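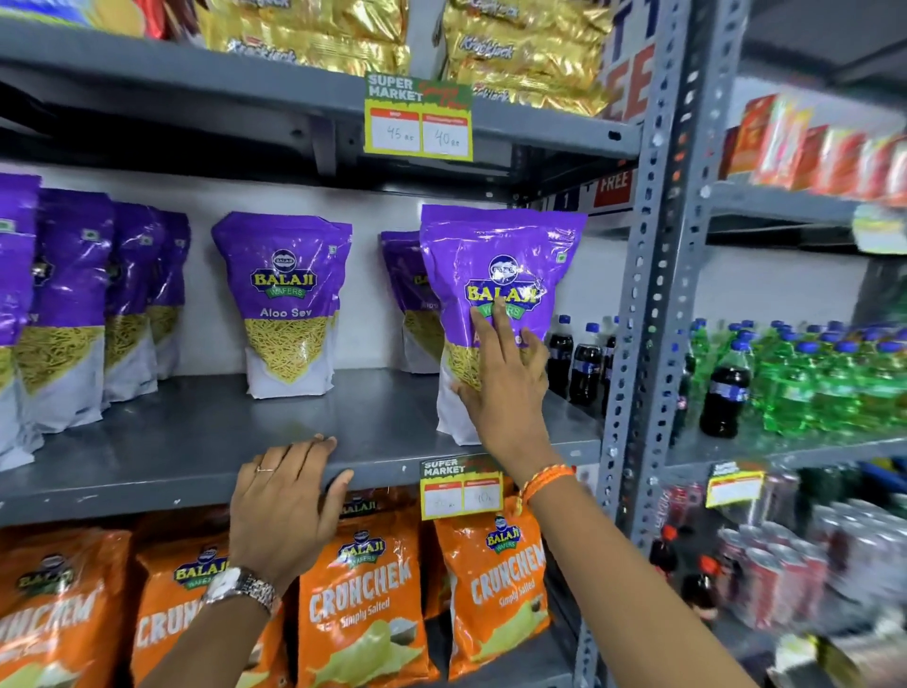
4.2 A prateleira do meio

Confesso que cheguei a esta parte do estudo convencida de que o trabalho interessante estaria no caixa, ou no estoque, e acabei passando a maior parte do tempo olhando para salgadinhos. Mais precisamente, para a prateleira do meio, que na Kundico fica à altura das mãos de quase todo mundo (eu incluída, e não sou alta!). É ali que o que chamo de alinhamento, puxar cada embalagem para a frente e virar o rótulo para o corredor, se repete mais vezes ao longo do dia.

Nas 12 semanas de observação segui sempre o mesmo roteiro: anotava o estado da prateleira na abertura da loja, acompanhava os acertos e voltava no fim da tarde. O protocolo Clarkura, que adotei para o restante do trabalho, só distingue prateleira "arrumada" de "desarrumada", e já na primeira semana percebi que isso não me servia. Há um estado intermediário, muito comum, em que o produto está de pé e tem o rótulo legível, mas cada pacote ficou numa profundidade diferente. Na Figura 2 dá para ver bem esse caso: os pacotes roxos de Aloo Sev estão de pé, um deles bem de frente, outros mais recuados e se sobrepondo, e a etiqueta amarela, com os preços escritos à mão, fica presa à borda logo abaixo do pacote que está sendo manuseado.

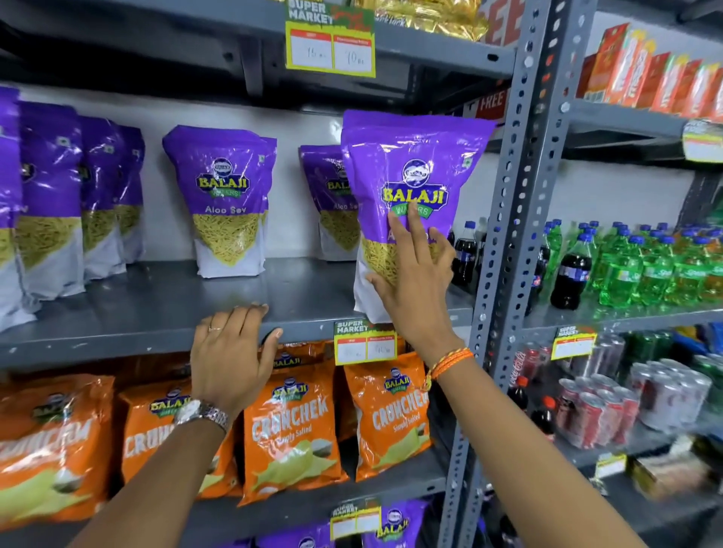 Objetaram-me, na discussão de uma versão anterior deste texto, que profundidade é preciosismo de pesquisadora: o freguês enxerga a cor, reconhece a marca e pega o pacote, esteja ele na beirada ou lá no fundo. É uma objeção justa e demorei a responder a ela. Para quem já sabe o que quer, concordo inteiramente. Só que a profundidade mexe com outra coisa, que é a relação entre o produto e a etiqueta de preço. Com o pacote recuado, o olho tem de decidir a qual embalagem aquele preço pertence, e quando há sabores vizinhos a dúvida aparece na hora de pagar.

A embalagem também tem culpa nisso. Os saquinhos que param em pé são ótimos na mão e bem teimosos na prateleira, pelo menos nas minhas anotações: basta um girar de leve para o seguinte acompanhar, e a fila vai entortando em direção à parede. Um manual de comércio de 1934 que consultei no acervo Quinlan recomenda começar pelo item do centro e trabalhar para os lados, conselho pensado para latas e caixas, que têm fundo reto. Com saquinhos, a recomendação só funciona em parte. O pacote central fica impecável, com um vãozinho de cada lado, enquanto os da esquerda continuam em diagonal (Figura 3).
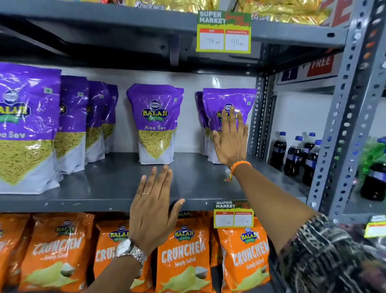 Por isso passei a registrar separadamente três coisas: a direção do rótulo, a profundidade e o espaço entre vizinhos. Deu mais trabalho, claro, e precisei refazer as fichas dos 14 módulos que já estavam prontas (uma tarde inteira de dezembro, com café). Em compensação, as prateleiras de baixo deixaram de parecer um mistério. Nelas os pacotes costumam ficar mais juntos, como os Crunchem cor de laranja da mesma figura, e o espaço entre vizinhos quase desaparece da ficha. Não sei ainda se isso vem do formato da embalagem ou do simples fato de as pessoas se abaixarem menos, e os dados do projeto Flununov não permitem separar os dois efeitos. Volto a essa dificuldade em 4.3, quando comparo as fichas da manhã com as do fim da tarde.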